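February 22, 2024
Stustgate workshop, bench notes

Spent the first part of the session going through the small stuff that collects on the wood top. Most of it came over from the Finthorpe room and never got a place of its own. Plan is to keep what gets used at the bench, shelve the rest, and write down what is missing so the next order covers it.

Stapler first. The mint-green one stays. Ran 7 test sheets through it, 3 at a time and then all together, and it bit cleanly on both. Refill box has roughly 400 staples left, so no need to buy any.
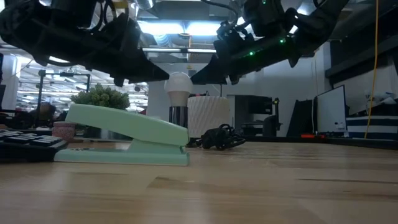 Desk items

Lamp with the round white bulb - keep, but it needs a spot where the cord doesn't end up in a heap on the table. Cable clips are on the Bandico list, item 76. Until they come, coil the cord and use a twist tie.

Big white textured vase: not needed at the bench. Goes on the shelf by the door. The plant can stay toward the back, it takes up little room.

Black calculator stays within reach, we use it for the cut lists. Pens and markers go back in the white mesh cup at the end of the day. Test them on scrap before putting them back and toss the dead ones.
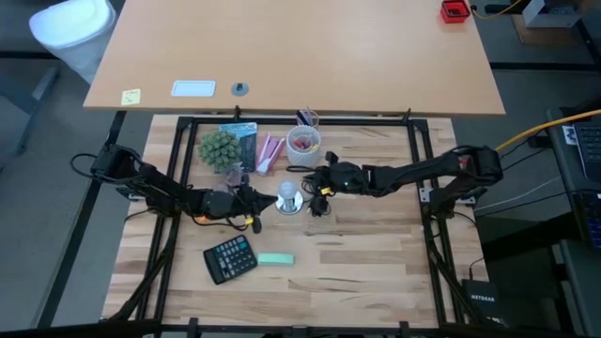

The Boychuk drawer still has two old extension cords in it that I haven't checked. If they are good, one can go to the lamp, and the drawer is free for paper and tape. If not, they go in the electrical bin and I'll add one to the order.

Still to do: label the shelf, wipe down the wood with a barely damp cloth, move the spare paper out of the hallway. Order goes in before the end of February.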